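Why did the robot keep dropping the ball?

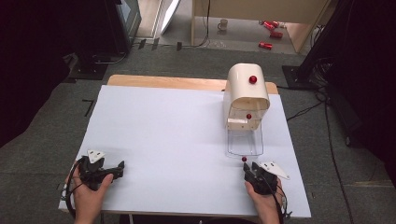

Two hand-held grippers, a white dispenser and three red balls.

Robots can learn by copying people. A person holds a pair of grippers and does a job many times over, and a computer stores each movement. At Wivlow, the job was moving small red balls.

Annelore Heitmann and Torben Pfeiffer recorded the job 600 times in June. Then they let a robot arm try it. It reached for the ball, closed its jaws and lifted. In the first 100 tries it dropped the ball 39 times.

What went wrong?

The robot was copying very well. The fault was in the recordings. A gripper has to know how wide its jaws are open. One of the two was giving the wrong number. It said the jaws were shut when there was still a small gap. The robot learned to stop squeezing too early, and the ball slipped out.

A mistake like this is called a calibration error. Bathroom scales can have one too. If they show 2 kg before you step on, every weight they give you will be wrong.

How was it fixed?

Torben set the gripper back to zero and they recorded the whole job again. Now the jaws are checked every morning before work starts.

Is a dropped ball dangerous?

A small ball does little harm. A robot that drops a glass or a heavy tool could hurt someone. Engineers test with light things first, and people stand back while the arm is moving.

Word to know
Gripper: the part of a robot that holds things, like your finger and thumb.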